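Plarnico's second album has entered the national chart at 33 and my phone has behaved like there's been a royal birth.

For those not in the group chat: Plarnico is Carmela Bravo and Telmo Peñalver, two people from Heditz who own one good synth between them and have argued over the colour of every record sleeve they've put out.

The first album peaked at 102. It stayed there for one week, then left without saying goodbye. I bought it twice, once on purpose.

Going from 102 to 33 is a big jump. Telmo's official statement was "yeah, good". Carmela's was a photo of her dog.

Some of you are asking how a chart week works. It closes Thursday at midnight. They put out a signed cassette at ten that night. I don't own a cassette player. I own the cassette.

626 of those cassettes, all gone before I'd found my reading glasses. There's one on a resale site already for 188 dollars plus postage. Mate.

Yuk-lan Hsueh mixed the whole thing and got one line in the press release, under the catering. Her low end on track four is the reason my neighbour knows my first name.

The single, Plivley, isn't even the best song on it. It's the third best. I've got a ranking and I will defend it at the pub.

Hang on, kettle's on.

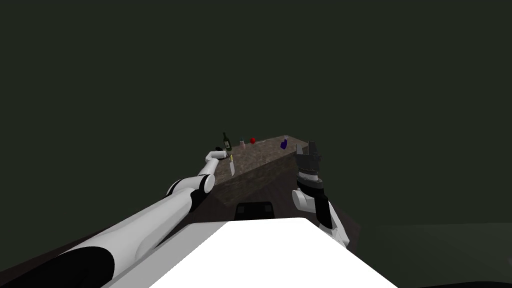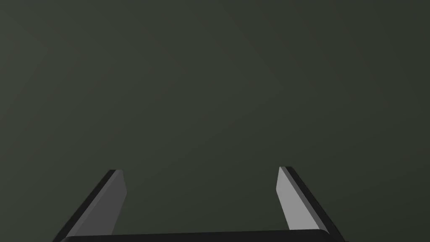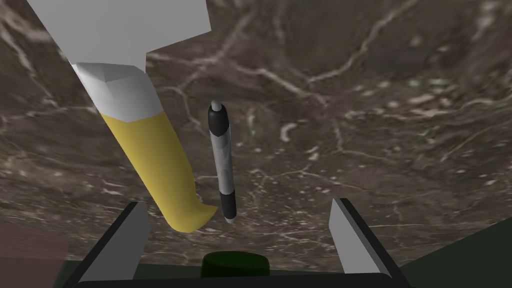
Right, tea's made. The other thing about 33 is the arts centre has suddenly remembered they exist. Same place that had them on at 4.40 in the arvo last July, opening for a ukulele workshop.

Johanna Ruchti is doing strings on the tour, so the slow ones might finally be slow on purpose - the last drummer treated every ballad like he'd left the car in a loading zone.

Someone in my replies says charts are meaningless now. Could be. You weren't saying that when Ezequiel Garrido got to number nine, Darren, you had it printed on a mug.

Tickets go up Saturday morning. I'll be in the queue with three browsers open and a very poor attitude.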